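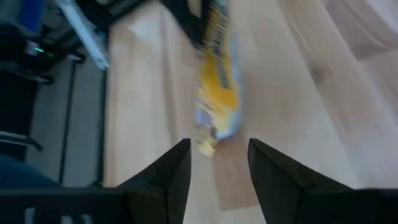 # What Holds a Joint Supplement Together

Collagen powders, gelatine gums and glucosamine tablets now take up more shelf space in many chemists than cough medicine does. The labels differ mainly in colour. The contents differ a good deal more, and the differences are rarely set out in a form the buyer can use.

The products covered in this article are sold for stiff or aching joints. All are foods or food supplements in law. None is a medicine, and a seller who claims that one of them treats arthritis is breaking the rules on health claims. What may be said is narrow: vitamin C, for instance, may be described as contributing to normal collagen formation for the normal function of cartilage. Many joint products contain a small amount of vitamin C so that this sentence can be printed on the pack.

## Collagen, gelatine and hydrolysate

Collagen is the main structural protein of skin, tendon, bone and cartilage. In its native form it is a triple helix and is poorly soluble. Heating it in water unwinds the helix and gives gelatine, which sets on cooling. Treating gelatine with enzymes cuts the chains into short lengths that no longer set. The result is sold as collagen hydrolysate, hydrolysed collagen or collagen peptides. The three names mean the same thing.

A fourth type, undenatured type II collagen, is usually taken from chicken breastbone and processed at low temperature so that the helix survives. It is given in milligrams where the hydrolysates are given in grams, and the mechanism proposed for it is different. Evidence for one form can't be carried over to the other. Leaflets do so all the time.

Swallowed protein is digested. Most of a hydrolysate reaches the blood as single amino acids, with a smaller share as peptides of two or three units, some of them containing hydroxyproline. These small peptides can be measured in blood after a dose. Whether they reach cartilage in a useful quantity, and do anything once there, is less settled. Cartilage has no blood supply of its own and depends on diffusion from the joint fluid and the bone beneath.

## Four products compared

For this article we bought four products over the counter and by post in February and compared the labels, the stated doses and the cost of following the directions for one month. No laboratory analysis was done. The comparison concerns what the makers say they supply.

Gelutix is a bovine hydrolysate in a tub, with a scoop. The directions call for one level scoop a day, stated as 7 g. The ingredient list has a single entry. There is no flavouring, and the powder has a faint smell of stock that disappears in coffee and stays put in water. It clumps if the water is added to the powder and doesn't if the powder is added to the water.

Erkik is a tablet combining glucosamine sulphate, chondroitin sulphate and vitamin C. The front panel gives a figure of 547 mg against "joint complex". The back panel shows that this figure is the sum of all three and doesn't state the share of each. A buyer can't work out the glucosamine dose from it, and can't compare the product with anything used in a trial. Erkik's customer line told us the proportions were confidential.

Bai is a chewable gum based on gelatine and sugar syrup, with added hydrolysate. Two gums are taken daily. The hydrolysate content is stated clearly and is low: a full month of Bai supplies less of it than a week of Gelutix. It tastes the best of the four.

Denach is an oily capsule containing a rosehip extract and a fish oil. It is included because it is shelved with the others and makes similar promises. It contains no collagen of any kind, though the word appears on the side of the carton in a sentence about vitamin C.

| Product | Form | Main ingredient | Dose clearly stated? |
|---|---|---|---|
| Gelutix | Powder | Bovine hydrolysate | Yes |
| Erkik | Tablet | Glucosamine and chondroitin | Total only |
| Bai | Gum | Gelatine, hydrolysate | Yes |
| Denach | Capsule | Rosehip, fish oil | In part |

Measured by the gram of hydrolysate, Bai was by a wide margin the dearest of the two products that contain it. Measured by the month, the four were fairly close together. Pricing by the month is how most packs are presented, with the number of days' supply printed larger than the weight.

## What the trials can and can't show

Joint pain goes up and down without treatment. People tend to buy a remedy when they are at their worst, and some improvement over the following weeks is likely whatever they take. A trial without a comparison group can't separate this from an effect of the product. Testimonials can't either, however many of them there are.

Pain trials also show a large placebo response. In studies of knee osteoarthritis, the dummy treatment commonly produces a fair share of the improvement seen in the active group. The figure that matters is the gap between the two groups, and adverts usually quote the change in one.

Pain is often recorded on a line of 100 mm, with no pain at one end and the worst imaginable at the other. A gap of a few millimetres between groups may pass a statistical test if enough people are enrolled, and still be too small for a patient to notice. Readers who come across the phrase "clinically proven" should look for the size of the difference. If only a p-value is given, the claim is incomplete.

For collagen hydrolysate, the published trials are mostly small and short, and many were paid for by manufacturers. Some report a modest benefit. For glucosamine, the record is longer and mixed, with much of the disagreement following the preparation used and the source of funding. The large independent trials have tended to find little or nothing beyond placebo. Rosehip has a handful of small trials. Fish oil has better support in inflammatory arthritis than in the wear-related kind, and at doses well above those in a capsule or two.

## Safety

Hydrolysates are well tolerated. The usual complaints are fullness, an unpleasant aftertaste and mild stomach upset. Anyone on a protein-restricted diet should count the powder as protein.

Source matters for some buyers. Gelatine and hydrolysates come from cattle, pigs, fish or poultry. There is no plant collagen; products sold under that description contain amino acids, vitamin C or plant extracts. Glucosamine is often made from shellfish, and the pack should carry an allergen warning where this applies. Tablets and gums may use a gelatine from a different animal than the active ingredient.

Glucosamine has been linked with raised clotting times in people taking warfarin, and the combination should be avoided unless the prescriber agrees. High doses of fish oil call for the same caution. People with diabetes are often advised to check their blood sugar more closely when starting glucosamine. All supplements should be mentioned before surgery, including those bought as food.

A joint that is hot, red and swollen, or that has become painful along with a fever, needs prompt medical attention. So does one that can't bear weight after a fall. Pain that wakes the sleeper every night or comes with weight loss should be seen as well.

## Running a fair test at home

A reader who intends to try a supplement anyway can at least do it in a way that gives a usable answer. Choose one product with a stated dose. Start nothing else at the same time, and leave exercise and painkillers as they are. Before the first dose, keep a daily score out of ten for two weeks, taken at the same hour and for the same activity, such as coming down the stairs in the morning.

Continue the score while taking the product for 60 days. Don't look back at earlier entries until the end. Then stop, and keep scoring for a further month. If the average falls during use and rises again afterwards, the product may be worth its price to that person. If it falls and stays down, the improvement probably had another cause. If it doesn't move, the matter is closed.

Most people who buy these products drop the second half of the test. A tub is finished, the knee feels somewhat better, and another tub is ordered.

## Measures with better evidence

Strengthening the muscles around the joint has stronger support than anything in the table. For the knee this means the thigh muscles, worked two or three times a week with enough load to be hard. The effect on pain is moderate and is lost when the exercise stops. Losing weight, in those who carry too much, lowers the load on the knee with every step. Anti-inflammatory gels rubbed into the knee or hand give relief to some users with a lower risk to the stomach than the same drug in tablets.

None of these excludes a scoop of powder in the morning. The cost of a year's supply, however, would in many areas pay for several sessions with a physiotherapist, and the sessions come with a programme that can be carried on at home without charge.

*Labels, directions and prices were last checked on May 19, 2016. Products were bought at the normal retail price.*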